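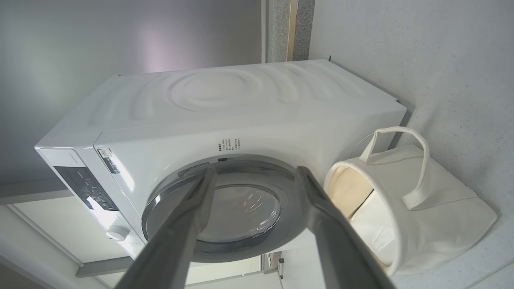 Laundry helper goes on offer to Dritcombe households

Home | News | Community | Sport | What's On

People in Dritcombe who have long dreamed of handing the washing over to somebody else may get their chance this February, when Trarnovness begins renting out its Jilus household robot by the month.

The Jilus is a single arm on a wheeled stand with a two-fingered gripper at the end, and a small camera at the wrist so it can see what it is reaching for. It is meant for front-loading machines, the kind with a round door, and the company says it will open up, load from a basket or bag, close the door again and come back for the clean things later on. Measuring out the powder is still your job, I'm afraid, and so is finding the missing sock.

Rental will be $1,252 for a term of 4 months, with delivery and a home visit included. Mei Fitzsimmons, who looks after bookings, said the visit takes nearly three hours, most of it spent letting the arm get to know the machine and the space beside it.

"Every laundry is laid out differently, and some of them are awfully snug," she said. "We'd sooner spend the morning there with a cup of tea than have people ringing us that night."

Myrtle Dunleavy had one in her home through the spring and was sorry to see it go, although she did find it slow. A load of towels could take the better part of her radio program, she said, and it never did get the hang of fitted sheets (well, who has?). What she liked best was being spared the bending, as her knees have been troublesome for years.

Her neighbour Hollis Whitfield was less taken with it and felt the stand took up too much room in the hallway, but he has put his name down all the same.

Nine units will be available to begin with, and bookings can be made at the Trarnovness counter on Adams Street.

Contact us | © 2023 Dritcombe community news | Back to top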